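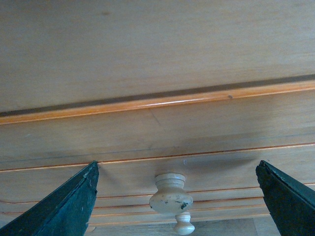 Pusar Household Goods Re-use Program
Progress report to the Brellamus Fund

Report date: 4 Sep 2018
Reporting body: Poler Neighbourhood Services
Funding stream: Settlement and Housing Support

1. Summary

The Pusar program supplies donated furniture and household goods to people moving out of crisis accommodation and into a tenancy of their own. This report covers the period to the end of August. The program is on schedule against the funding agreement, with one exception concerning the second delivery vehicle, set out in section 4.

During the period 189 households received goods through the program. Most were single adults or single parents entering public or community housing. Demand was strongest for beds, mattresses, chests of drawers and kitchen tables, as it was in the previous period.

2. Progress against agreed outcomes

2.1 Referrals

Referrals are now accepted from 18 agencies. The two most recent are a women's refuge and a hospital social work unit, both of which had been sending clients to us informally. All agencies now use the same referral form. The earlier version asked for a full list of items at first contact, and workers told us that clients often did not know what they needed until they had seen the property. The new form asks for the number of people in the household, the floor of the building and whether there is a lift. The item list is settled by telephone once the lease is signed.

2.2 Waiting times

The agreement sets a target of 10 working days between lease signing and delivery. This target was met for most households. Delays were concentrated in the Kim Street catchment, where several of the older walk-up buildings restrict deliveries to weekday mornings. We have asked the housing provider to consider a longer delivery window and expect a reply before the next report.

2.3 Quality of donated goods

Donors are now asked to send a short description of larger items before collection is booked. This has reduced the number of unsuitable pieces arriving at the warehouse, and disposal costs have fallen as a result. Solid timber storage furniture continues to be the most reliable category. Drawers are checked for smooth running, loose knobs are tightened or replaced, and surface marks are cleaned where this can be done quickly. Upholstered goods remain difficult — many arrive without a fire safety label and cannot be passed on.

3. Staffing and premises

The warehouse coordinator position was vacant for part of the period and has now been filled on a permanent basis. The lease on the Kim Street premises has been renewed on unchanged terms. The landlord has agreed to repair the roller door and to repaint the loading bay markings at no cost to the program.

4. Matters for the Fund's attention

The purchase of a second vehicle, budgeted for this period, has not proceeded. The model specified in the application is no longer sold with a tail-lift, and the quoted price of the nearest alternative exceeds the approved amount. In the meantime a van has been hired on the busiest days and the cost met from the transport line. We ask that the Fund approve carrying the vehicle allocation forward. A revised quotation will be supplied separately.

5. Next period

Work will begin on a starter kitchen pack, to be offered to every household at the time of delivery. A short client survey will be trialled in English and Arabic, with other languages to follow if the response is adequate. The financial statement for the period is attached as Appendix A, and the list of referring agencies as Appendix B.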